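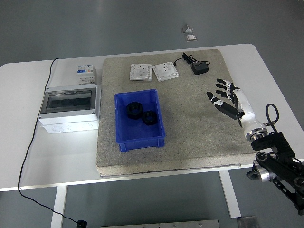 Review: Votora election results tracker (web + phone)

Friday, January 14, 2022

Used this through the whole Bonatdale assembly count, first polls closing to the last recount. Quick notes while I still remember.

What it is. Live seat map, party totals, coalition calculator. 137 seats in the assembly so you need a lot of scrolling on a phone. Desktop is much better, get the desktop one if you only want one.

Speed. Good. Updates every 60 seconds on the paid plan and it kept to that most of the night. Froze once when the Omau district results came in all together, had to reload. Lost my saved filters, annoying.

The map. Clear colors, easy to click. Independents are all one shade of gray though, and in this election that's a real problem - half of them were going to vote with the Dahlgren bloc anyway and you'd never know from looking. There's a notes field per candidate but you have to fill it in yourself. I did for a while and then gave up.

Coalition calculator. Best part by far. Drag parties in, it adds up the seats and tells you how short you are. Had the Dahlgren bloc on 63 before the TV channel did. You can save up to 5 combinations, would like more. No way to split a party, so if a few members say they'll walk out you're back to pencil and paper.

Past results. Thin. Goes back one election only and teh district lines changed since, so the swing numbers are pretty much junk. They say older data is coming in April. We'll see.

Exports. CSV works fine. The PDF cuts off long party names.

Price is fair for one month, too much for a year unless you cover this stuff for work. Cancelling was easy, two clicks, no phone call.

Four stars. Would be more if they sort out the independants. I'll probably pay again for the local elections.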